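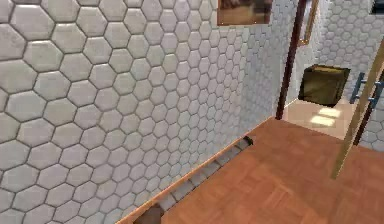 Compte rendu de la réunion emballages, septembre 2022

Présents : Oddur Hauksdóttir (achats), Lefteris Tzanetos (boutiques), l'équipe caisse au complet ou presque, et moi qui tiens le stylo. Excusée : la compta, en pleine clôture.

1. Compte rendu précédent
Approuvé. Lefteris me fait corriger une coquille sur le nom de Bakalis, que j'avais écrit avec deux k. Pardon à eux !

2. Boîtes cadeaux
Gros morceau du jour, on y a passé la moitié de la réunion. Oddur avait apporté les échantillons de Vistis et ceux de Basley, et tout le monde s'est mis à plier des boîtes (j'avoue que j'ai arrêté de prendre des notes pendant un moment). La Vistis se monte plus vite, mais le couvercle bâille dès qu'on y met une écharpe un peu épaisse. La Basley est plus rigide et arrive à plat – par contre il faut un coup de main pour les coins, et en décembre, avec la file jusqu'à la porte, ça peut coincer.
Lefteris préfère la Basley, moi aussi. Les caisses sont partagées. On décide de tester la Basley dans 2 boutiques avant de commander pour tout le réseau. Oddur demande le prix pour 4 formats, sachant que le plus petit sert surtout aux bijoux et qu'on pourrait s'en passer.

3. Papier de soie
Il nous reste 11 cartons de l'ivoire et presque plus de gris. Lefteris voudrait tout passer en ivoire, ce serait plus simple pour le réassort. Oddur rappelle que le gris était demandé par la boutique de Drunow, qui y tient beaucoup. On garde donc les deux jusqu'en février, et on en reparle à ce moment-là. Merci de ne plus mélanger les feuilles dans les tiroirs – j'en ai retrouvé partout la semaine dernière.

4. Étiquettes et autocollants
Les autocollants ronds de Bakalis se décollent sur le carton verni. J'ai fait l'essai chez moi avec 3 supports différents et c'est seulement sur celui-là que ça pose problème. Oddur les appelle pour voir s'ils ont une colle plus forte. En attendant, on met du ruban.

5. Divers
La dérouleuse de la réserve est encore bloquée. Lefteris s'en occupe. Quelqu'un a demandé si on pouvait proposer un emballage payant pour les achats faits ailleurs : grand débat, beaucoup de rires, aucune décision. Je le remets à l'ordre du jour de la prochaine fois.

À faire
Oddur : devis Basley, appel à Bakalis.
Lefteris : choix des boutiques pour le test, dérouleuse.
Moi : inventaire du papier gris, envoi de ce compte rendu.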